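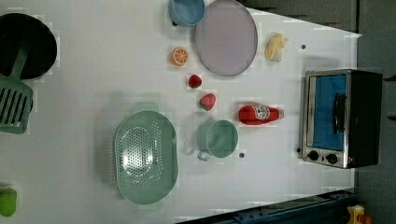 1. 背景と目的

本報告は、玩具の調理器具と食品模型を対象とした把持・移動動作の模倣学習について、学習用データの収集手順と収集結果をまとめたものである。課題名はFovithamとし、後期の実習科目の一環として9月から実施した。方策の学習と評価は次期の報告で扱う。

先行する班の報告では、単色の積木を用いたデータで学習した方策が、形状の異なる物体に対してほとんど動作しなかった。原因として物体の種類が少ないこと、初期配置が格子状に固定されていたことが挙げられている。そこで本課題では、大きさと形状の差が大きい物体を同一の卓上に混在させ、配置を毎回変更する方針をとった。

2. 収集環境

作業台は白色の天板で、ロボットの架台に隣接させて設置した。天板には小さな穴があるため、小型の物体は穴の上に置かないこととした。俯瞰視点のカメラを固定し、画像と関節角を同時に記録した。記録にはSkiveoを使用した。Skiveoは実習室で共用している収録用スクリプト群で、遠隔操作の入力、画像、関節角を共通の時刻で保存する。

画角は天板のほぼ全面を含むように設定したが、左端と上端に置いた鍋やボウルは一部が画面外に出る。当初は画角の調整を検討したものの、実際の利用時にも部分的にしか見えない物体は生じるため、そのまま収集を続けた。床面および架台のレールも画像に入る。学習時の切り抜きは行っていない。

3. 対象物体

物体は次の区分で管理した。

容器類：黒い鍋、水色のボウル、ミントグリーンのマグ、透明な小型カップ、ミントグリーンの水切り
平板・器具類：薄紫がかった灰色の皿、穴あきのヘラ
食品模型：輪切りのオレンジ、いちご、ライム
その他：ケチャップのボトル、ひよこ、オーブントースター

透明なカップは白い天板との輝度差が小さく、画像上での輪郭の検出が難しい。水切りは楕円形で両端に持ち手があり、把持位置の候補が複数存在する。マグは横倒しの状態も初期配置に含めた。オーブントースターは移動対象とせず、扉の開閉および収納先としてのみ使用した。

4. 収集手順

4.1 初期配置
操作者とは別の班員が物体を並べる。物体同士の接触および重なりは許容する。ヘラを鍋にかけた状態など、複数の物体が組になった配置も含める。配置後に俯瞰画像を1枚保存し、直前の配置と比較して大きな差がない場合は並べ直す。

4.2 指示文の付与
動作ごとに短い指示文を1文付与する。「いちごを皿に置く」「ケチャップを起こす」のように、対象と到達状態が一意に定まる表現に限定した。いちごは卓上に複数あるため、「葉のついたいちご」のように区別が必要な場合は属性を加えた。

4.3 遠隔操作
操作者は指示文を読み上げた後に記録を開始する。1配置につき10動作を連続して行い、動作間で物体を初期位置に戻さない。この方式では後半の動作ほど配置が乱れるが、配置の多様性を確保するうえで有効と判断した。

4.4 判定
記録終了後、操作者以外の班員が動画を確認し、成功、失敗、やり直し含みの3区分でラベルを付ける。やり直し含みとは、把持に一度失敗した後、同じ記録内で目的の状態に到達したものを指す。

5. 収集結果

記録した動作は合計3,295件である。このうち2,000件を学習用の基本集合とし、Cototholmの名称で実習室の共有領域に保存した。基本集合には成功と判定した記録のみを含め、やり直し含みの記録は別の集合に分けた。評価用には、学習用と重複しない50種類の初期配置を確保した。

失敗が多かったのは透明なカップと輪切りのオレンジである。カップでは指先が縁に当たって転がる例、オレンジでは高さが不足し指が天板に接触する例が目立った。皿は縁と天板の隙間が狭いため、引き寄せて天板の端から持ち上げる操作を採用した。操作者によって引き寄せる方向が異なり、動作の分布が分かれている。

6. 考察

配置を連続的に変化させる方式により、物体が密集した状態の記録を多く得た。一方、天板の右側はオーブントースターが占めるため、物体の位置は左側と中央に偏った。位置の偏りが方策に与える影響は未確認である。

指示文については、「入れる」と「置く」の使い分けが班員間で統一されていなかった。Venkataraman班の語彙表を途中から導入し、それ以前の記録は後から書き換えた。書き換え前の文も別項目として残してある。

7. 今後の作業

(1) オーブントースターを天板の左側に移した配置の追加
(2) やり直し含みの記録を学習に加えた場合の比較
(3) 透明なカップに対する側面視点カメラの追加の検討
(4) 判定ラベルの二重確認と不一致率の算出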